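Flattening and storing large paper sheets: notes

December 13, 2022

The flat file is full again, so I spent two evenings going back through the loose printed sheets and redoing the way I store them. I wrote up the first attempt in February and several parts of that post are now wrong. What follows replaces it.

The material in question is ordinary commercial printing: subscription posters, catalog pages, calendar sheets, shop flyers, wrapping from parcels. I keep it for the layouts. Most of it was never meant to last longer than a season, and it was usually rolled or folded before it reached me. Archival advice for prints and maps applies only in part. A coated sheet behaves differently from an uncoated one, and almost everything I own is coated.

Sorting

I used to sort by size. This made sense for the drawers and for nothing else. Small sheets slid under large ones and I could not find anything. The current order is by surface first (glossy, matte, uncoated), then by language, then by size within the language. Glossy sheets go in their own drawer because they stick to each other under weight if the room gets humid, and I want to be able to check them without disturbing the rest.

Obinna Fashola wrote after the February post to say that he sorts by printer. I tried it. Too many of my sheets carry no printer's name, and the pile marked "unknown" ended up larger than the others put together.

Curl

Paper that has been rolled for a long time keeps the curl. There are three common ways of removing it, and I have now tried all of them on sheets I did not mind losing.

Rolling the sheet the opposite way works quickly and is the method I now avoid. On coated stock it puts fine cross-creases in the surface, which catch the light and do not come out. On thin uncoated paper it is acceptable if the reverse roll is wide. I use a mailing tube at least as thick as my forearm.

Humidifying works on uncoated paper. On glossy paper I would leave it alone. The coating takes up moisture at a different rate from the base and the sheet can cockle. I lost a nice Viltis calendar page this way. It had a good table of tide times on the back, too.

Weight and time is slow and has not damaged anything so far. The sheet goes face up between two pieces of clean blotting paper, with a board on top and books on the board. I leave it for 9 days. A shorter period flattens the middle and leaves the edges lifting. A longer one made no difference that I could measure.

The boards are offcuts from Zerholm, sanded on both faces. Check the corners before use. One of mine had a raised fiber that left a dent in a sheet of blotter and would have gone through to the print if I had stacked it the other way up.

Handling

Large sheets should be lifted by two opposite edges, with the middle allowed to sag. Picking one up by a single corner produces a short curved dent near the thumb, and on glossy stock it is permanent. If the sheet has to be turned over on the table, bring one long edge up and across in a wide arc and lower it on the far side. The table should be clear and wiped down first. Graphite and dust transfer easily to white margins.

I do not wear cotton gloves. They reduce grip and snag on torn edges. Washed, dry hands are fine.

The glossy Chinese material is what prompted most of this. There is a good deal of it, and it has the widest margins and the strongest curl. The layouts are worth the trouble: a dense grid of covers on one side, narrow columns of small type packed in next to them, and a colored strip to carry the text that has to be read first.
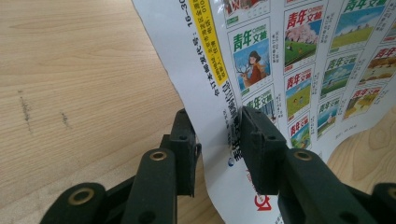
Glossy sheet with twelve 青年文摘 covers, title in green on most and red on the rest.

Magazine grids like this one are useful to me because the title stays fixed while the illustration changes. It is easy to see how much of a cover the lettering can occupy before it starts to fight with the picture. The switch between green and red also does more to separate neighboring covers than the illustrations do. I have a Mastness seed list that attempts the same thing with a single title color, and at arm's length it turns into one gray block.

Labels

Each sheet gets a slip of acid-free paper with a number, the language and the date it came in. The slip is laid in loose. I no longer use removable tape on coated stock — the adhesive on the Amadi rolls came off cleanly after a week and took the surface with it after a few months.

Pascal Vogler asked whether I photograph everything before it goes in the drawer. I do for anything larger than the scanner bed, and the file name matches the number on the slip.

Still to do: the matte drawer, and the folded sheets, which need a separate post. Creases are a different problem from curl and I have about 2 methods left to test.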